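The case for using a box twice

Household recycling has improved steadily, and councils are right to say so. Yet the humble carton still goes from doorstep to baler after a single journey, often in sound condition. This is a failure of habit, and public bodies should lead in correcting it.

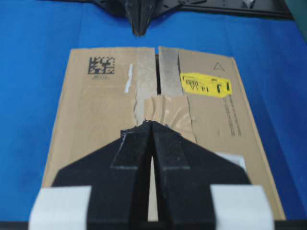 Photograph: Aishwarya Ramasamy

In July our members in Skarkberg kept every delivery box that reached their offices. They set aside over 400, and most were judged fit to be sent out again. Lakshmi Krishnan, who led the work, found that staff were willing to reuse them – they simply had nowhere to put them.

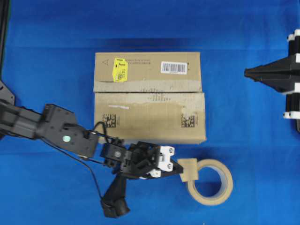 A taped carton showing wear, with a yellow sticker on its upper flap.

A shelf by the post room is a modest expense. Purchasing rules are the harder matter. Many still require new packaging for all outgoing goods, a clause written for fragile items and later applied to everything.

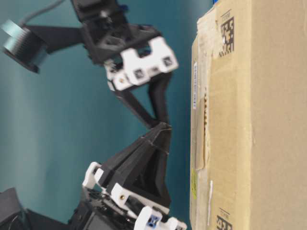 Such clauses should be reviewed within three years and, where they serve no purpose, removed. Suppliers should also be asked to use labels that peel away cleanly. We invite local authorities to begin with their own post.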